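Handling and Storing Cold Salads and Creamy Side Dishes

Home Kitchen Guidance from the Benavides Community Cooking School
Revised May 31, 2023

Cold salads bound with mayonnaise, sour cream, yogurt or soft cheese are among the dishes most often brought to shared meals, and among those most often spoiled by small errors in preparation. The following guidance is provided to students and to members of the public who cook at home. It replaces the leaflet previously issued each November.

Preparing the ingredients

Wash fruit and vegetables under cool running water and drain them in a colander. Spread them on a clean kitchen towel and allow them to dry fully before any dressing is added. Water left on grapes, cucumbers or lettuce will thin the dressing within the hour and leave a pool at the bottom of the bowl.

Potatoes and pasta should be cooked in salted water and cooled before dressing. Potatoes may be sprinkled with a spoonful of vinegar while still warm, as they take in flavor best at that stage. Pasta should be rinsed briefly and tossed with a little oil so that it does not clump.

Cream cheese must be soft before it is mixed. Cut the block into cubes and leave it on the counter for 30 minutes. Beat it alone until smooth, then add sour cream or yogurt a little at a time. Lumps that form when cold cheese meets cold cream are very hard to remove later.

Onions that taste too sharp may be sliced and soaked in ice water for ten minutes. Pat them dry before use.

Dressing and seasoning

Add two-thirds of the dressing at first and hold back the rest. Most salads absorb dressing overnight, and the portion held back will restore them before serving. Taste again at that time, as chilled food needs more salt than food at room temperature.

Nuts, toasted crumbs and brown sugar toppings should be kept in a separate container and added at the table. Fresh herbs keep their color best when they are stirred in last. Our instructor Annatjie Masilela recommends chopping dill and parsley with a dry knife on a dry board, and the school has adopted this practice in all classes.

Chilling and storage

Use shallow containers. A deep bowl of potato salad cools slowly at the center, even in a well-run refrigerator. Divide large batches between two or more dishes no deeper than 2 inches, and cover them once they are cold. The refrigerator should be held at 40 degrees F or below.

Label each container with the name of the dish and the day it was made. Dressed salads should be eaten within three days. Those containing cut melon or leafy greens are best on the first day.

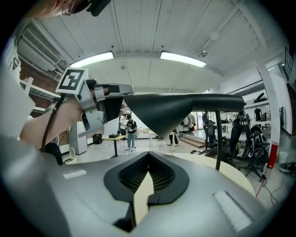 Creamy salads should not be frozen. The dressing separates on thawing and cannot be brought back by stirring. Plain cooked pasta may be frozen without dressing, although its texture will be softer.

Serving

Cold dishes should not stand out for more than two hours, or one hour when the air is above 90 degrees F. For outdoor meals, set the serving bowl inside a larger bowl of ice and pour off the water as it melts. Put out a small amount at a time — the remainder may stay in the cooler until it is needed. Do not add fresh salad to a bowl that has already been on the table.

Each dish should have its own spoon. Guests with allergies should be told of any nuts, eggs or dairy, and a small card beside the bowl is sufficient.

Questions about this guidance may be left for Lutfa Fakir at the school office. Printed copies are available in Room 61 during class hours.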